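Left hand opens by itself in the kitchen sim
Forum: Two-arm setups > Faults and safety

tineke_va
Hello all. Since we updated the controller in November, the left hand opens fully when the right arm comes near its joint limit. In the simulator it happened in 27 of 200 runs. I have not tried it on the real robot and I don't want to, before I understand it. Has someone seen this?

ebonsu
Yes, on our cell in Belcombe. It was the watchdog. If one command packet comes too late, the hand goes to its "safe" pose, and in the default file this is open. Look for a timeout of 52 ms.

kristof_t
I don't agree that this is a fault. Open is the correct safe pose. A closed hand can trap a finger.

ebonsu
And an open hand can drop a pan on a foot. We had a dent in the floor. For me, holding the last position is safer.

kristof_t
It depends on the task. But please don't just make the timeout longer, that only hides the problem.

tineke_va
Thank you both. I checked the log this evening and Elikem is right, the timeout is 52 ms here also. The late packets come when the solver for the right arm needs too many steps. The kitchen scene is the one where I see it the most.
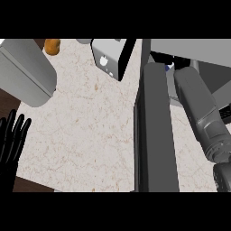 I will limit the solver steps first and leave the timeout as it is. For the safe pose I still have to ask Bart, he wrote our risk assessment. Until then the real arms stay switched off.

kristof_t
Good plan. Please post the new numbers when you have them.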